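Lostaris update: clothespins join the small-parts collection

The Lostaris project has started recording a new set of household sorting examples, with clothespins as the first item. Recording began in September at the Otilley site and will move to Flandness once the first batch has been checked.

Earlier sets used blocks, cups and other solid shapes that look much the same from every side. The policy trained on them did well with those and poorly with anything hinged or thin. Clothespins are cheap, come in many colors and lie differently each time they are dropped, so they were an easy choice for the next round.

Each example is one pick, driven by an operator and recorded from the wrist camera along with the joint positions and the gripper opening. Operators work in pairs and swap every 4 runs. Missed grasps are kept and labeled as misses – the training group at Bashir asked for them after the cup set, where nearly every saved run was a clean one.

The work is done at floor level. Operators are asked to move the tub between runs and to leave other household objects where they are. Changing the background is part of the plan, and a tidy floor is not required. Lighting should be noted in the log, mainly whether the blinds are open or closed. 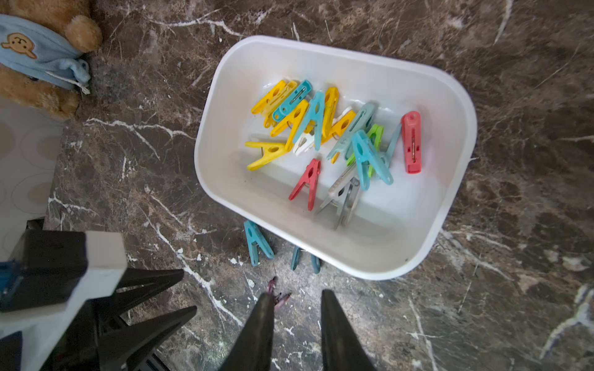
Clothespin picking, wrist camera view. The gripper is open on either side of a dark red-purple pin on the floor beside the tub.

Two changes to the instructions take effect Monday. Start the recording before the arm leaves its rest position, as 9 runs in the first batch were missing the approach. Also, please write the task prompt in plain words and name the color only when the operator has been told to pick that color.

The Flandness sessions need 3 more operators for the morning slot, which starts at 9. No earlier experience with the arm is needed, and training takes one afternoon. Sign up on the sheet by the Otilley lab door.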